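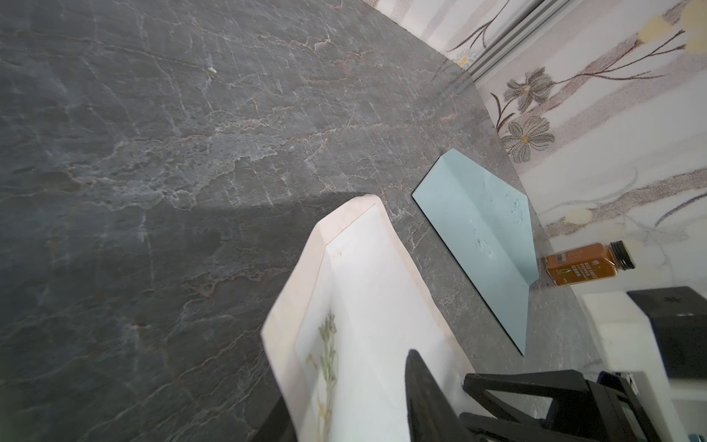 Unit 7: Who Makes the Parts? Suppliers, Tiers and the Car Plant

Welcome back, everyone. These notes go with the lecture and fill in a few places where I ran short of time (I got carried away with seats, as some of you noticed). Please read them before the seminar and bring the Futden case with you, on paper if you can manage it.

Where we left off

Last time we followed a car down the assembly line, from bare body to finished vehicle, and somebody asked a very good question at the end: how much of that car did the carmaker build? In most plants the answer is a good deal less than students expect. The carmaker usually presses the big body panels, welds them together, paints the shell and does the final assembly. Engines may come from a sister plant. Nearly everything else arrives on a truck - seats, lamps, wiring, glass, carpets, brakes, the little plastic clips that hold the door trim on.

The tiers

You'll hear people in the trade talk about "tier one" and "tier two" as if the words explained themselves, so let's slow down and go through them.

A tier one supplier sells straight to the carmaker. It often delivers a whole assembled unit, such as a complete dashboard with the vents and wiring already in place.

A tier two supplier sells to the tier one. It might make the vents.

A tier three supplier sells to the tier two. It might make the plastic pellets, or a spring, or a coated screw.

Now, a company can sit in more than one tier at once, and many do. A firm that molds parts may ship some of them directly to a car plant in the morning and send the rest to a seat maker in the afternoon. The tier describes the sale. Keep that in mind when you do the reading, as the textbook chapter is rather loose about it.

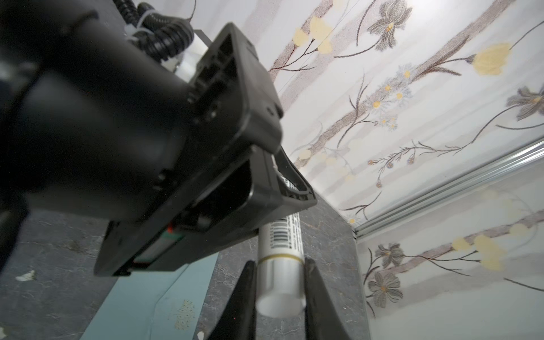 Gripper housing and corrugated cable conduit, close up.

The Futden case

Futden is our carmaker for this unit. Its assembly plant at Skavel opened in 1988 and employs 3000 people. It builds two models on one line, a small hatchback and a taller family car that shares most of the same floor.

The seats come from Kundance, whose factory is a short drive down the road. Kundance gets its orders in the sequence in which the cars will come down the line, so if the next three cars need gray cloth, black cloth and tan leather, the seats are loaded on the truck in that order and go straight to the line without ever sitting in a warehouse. This is called sequenced delivery, and it is a lovely thing to watch when it is working well. Seats are bulky, they come in dozens of versions and they get dirty if you leave them lying about, so storing them is a headache that everybody would like to avoid.

The metal frames inside those seats come from Marchal, which is much farther away and ships by the container. So Kundance holds several days of frames in stock, even though it holds hardly any finished seats. Students sometimes tell me that a lean supply chain has no stock in it. Have a look at this one and you'll find plenty! It has been moved to a different place, and somebody else is paying for it.

The trouble in May

In May a press tool cracked at Marchal. The tool made one bracket, a plain little thing that goes under the front passenger seat. Marchal could still make everything else, and it had some brackets left, but it could ship only enough frames for 2000 cars until the tool was repaired.

Futden's planners had three choices on the table, and I'd like you to think each of them through.

They could run at full speed and stop when the frames ran out. They could slow the line and stretch the supply. Or they could keep building, park the unfinished cars in the yard and fit the passenger seats later, which sounds clever until you ask who is going to do it, and what the rain does to a car with protective film peeling off its doors.

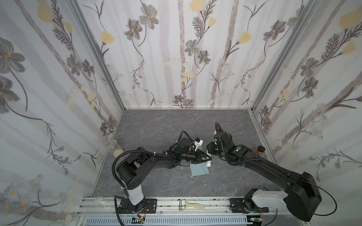 Whichever way they went, the cost would be spread along the chain. The assembly workers at Skavel would still need to be paid for at least part of any stoppage. Kundance, which had done nothing wrong, would have its own people standing idle and its own foam supplier asking awkward questions. And the contract between Kundance and Futden made Kundance responsible for late seats, whatever the cause, while its contract with Marchal was a good deal softer. We'll spend most of the seminar on that gap between the two contracts, so do read the extracts carefully, including the dull-looking paragraph on notice periods.

Terms to know for the seminar

Sequenced delivery: parts arrive in the order the cars will be built.

Single sourcing: buying a part from one supplier only, usually by choice.

Buffer stock: parts held back in case a delivery is late or short.

Line stoppage charge: money a supplier must pay when its parts stop the carmaker's line.

Dual tooling: keeping a second set of tools for the same part, often at another site.

For the seminar

Come with a page of notes (bullet points are fine) on which of the three choices you would have made and who would have paid for it. Then have a go at this one: would dual tooling have been worth the money for a bracket that cheap? I have changed my own mind on it more than once, so don't go hunting for the answer you think I want.

The reading is chapter 7, up to the section on freight. You may skip the appendix on customs codes unless you are fond of that sort of thing.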